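Cold wash vs. warm wash for everyday clothes, does it matter?
Posted September 22, 2025 by millpond_k

We moved in July and the new place came with a Brallham front loader. The old top loader had one dial and I never thought about it. This one has 13 programs and the manual says to use the 30 C cold program for "mixed daily items" and nothing else. I have been doing that for two months and the shirts come out looking fine, but some of them still smell when they get warm on the body. Towels are worse.

I use Allent liquid, the unscented one, one cap per load. Dryer on low. Should I go back to warm for everything? My worry is shrinking the cotton knits. Striped T-shirts like the pink one are most of what we wear and I don't want to replace them.

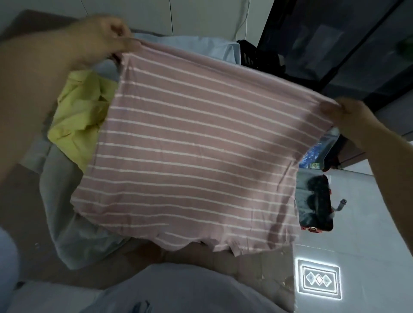
Reply 1, by dunlin44

Go back to warm for towels, sheets, socks and underwear. Leave the knits on cold. You are washing two kinds of load on one setting and only one of them likes it.

Also check how much detergent a cap is. The Allent cap has lines inside that are hard to read. Full to the top is too much for a front loader. The extra stays in the cloth and holds the smell.

Reply 2, by stairwell

Disagree on the warm wash. I have washed everything cold for 7 years, towels included, and nothing smells. Smell in a front loader is the machine. Wipe the rubber seal, pull the drawer out and rinse it, clean the filter, and leave the door open between loads. Then run it empty on the hottest program once a month.

The previous people probably never did any of this. Look under the fold of the seal before you change anything else.

Reply 3, by dunlin44

Cleaning the machine is fine advice but body oil does not come out of towels well in cold water. Your water may be softer than mine. Mine is very hard and cold water leaves them stiff.

Reply 4, by pocketlint

I was in the same spot with a Kingi washer. What fixed it for me was smaller loads. A front loader looks half empty when it is full enough. If you can't fit your hand flat between the clothes and the top of the drum, take something out.

Second thing, get them out when the cycle ends. I used to leave a load sitting overnight. Now I take it out of the dryer right away and fold on the bed, shirts first, and the knits keep their shape better than they did on hangers.

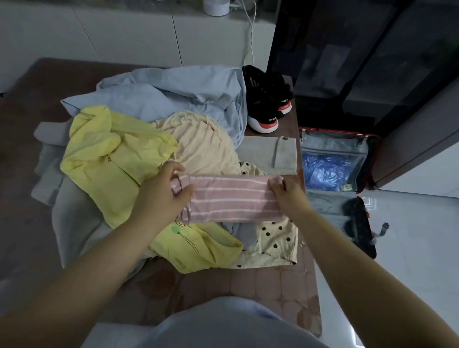
Hangers pulled the shoulders out on all my lighter tops. Sweaters never go on one now either. Anything ribbed stretches worst in my experience.

Reply 5, by stairwell

Agree on load size. Don't agree on the dryer. Knits should dry on a rack. Low heat still shrinks cotton, it takes longer is all.

Reply 6, by pocketlint

Not everyone has room for a rack. I have one closet and a hallway.

Reply 7, by millpond_k

Thanks. I looked under the seal and it was gray and slimy the whole way along the bottom. Cleaned it with a rag and vinegar, then ran the hot program empty. The filter had a sock in it that is not ours.

I was filling the cap to the top. Inside there are 2 lines and the lower one is for a normal load.

Plan is towels and sheets on warm, T-shirts on cold, less soap, smaller loads. I'll keep using the dryer for now. Does anyone know if the Plarari washer cleaner tablets are any better than vinegar?

Reply 8, by dunlin44

I used them once. They smell strong and cost more. Check your manual first, some brands say no vinegar on the rubber.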